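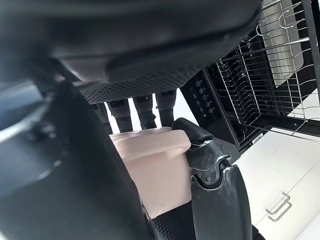

Theda Heitmann, second-year student, Terham

Wind and rain log for May, final report

Wanted to see if the storm warnings we get for Terham match what the harbour gauge reads. Joscha Hamann did the rain, I did wind. 60 readings between us, 18 from the night of the big blow. Strongest gust 11 metres per second at the school mast, more at the harbour but that gauge stuck twice so I left it out.

Warning came at teatime. Wind didnt pick up till well after midnight, from the south-west, then went round to the north quite fast.

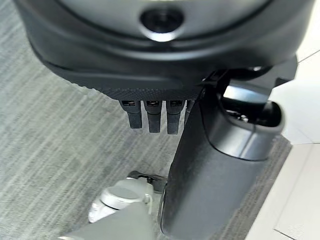
Pressure fell the whole evening before that, so the barometer gave a better idea of timing than the warning did. Rain was patchy. Joscha's gauge is under a tree, should of moved it.

Still to do: redo the wind chart, ask Mr Stüber for the older logs.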